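4.2 Changes in the daily work at the Trerine site

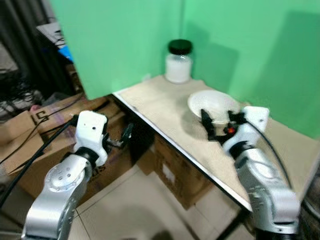

Iraís Galindo put it shortly in her interview: the arms did not take her work away, they changed the hour at which she gets tired. Before, she was tired at the end of the shift, from standing and lifting. Now she is tired before lunch, from watching.

Figure 4. Two-arm station at Trerine, with a bowl and a lidded jar on the table.

Similar remarks came from other workers at the site, and we treat them in this section together with the shift records. The records cover 2062 handling tasks with kitchen items, all done at stations of the type in Figure 4. For each task the operator wrote down whether she or he had to step in, and for what cause. The form had only one line for the cause, and many entries are therefore very short ("bowl again", "slow").

The bowls were named in the interviews more often than any other item. A bowl with a wide rim can be taken from several sides, and the operators did not agree on which side is best. Recep Işık prefers that the gripper comes to the rim from the front. Chaimae Bensaid told us that she places the bowl differently when she prepares the table, and that she learned this alone in her first weeks. Such knowledge is not in the written instructions from Dudek, the firm which installed the stations. It passes from one operator to another during the break or at the change of shift.

Jars gave a different kind of work. The operators must look at the contents as well as at the grip, and the question who is responsible for a spilled jar was not settled during our stay. Two of the operators believed it was the person on shift. The shift leader, Zdzisław Mazurek, believed it was the maintenance team, but he had never asked them.

We also observed a change in how people talk to each other. At the old manual tables four persons stood close together and conversation was constant. At the new stations one operator watches alone, often for more than 30 minutes without a word - the radio was brought in by the workers in July for this reason. Several of them said they miss the old table, although none wished to return to the lifting.

Pay was not changed when the stations came. The job title was, from "packer" to "station operator", and opinions on this were divided. The comparison with the Modthorpe site, where the operators rotate between manual and automated work every 2 hours, is given in Section 4.3.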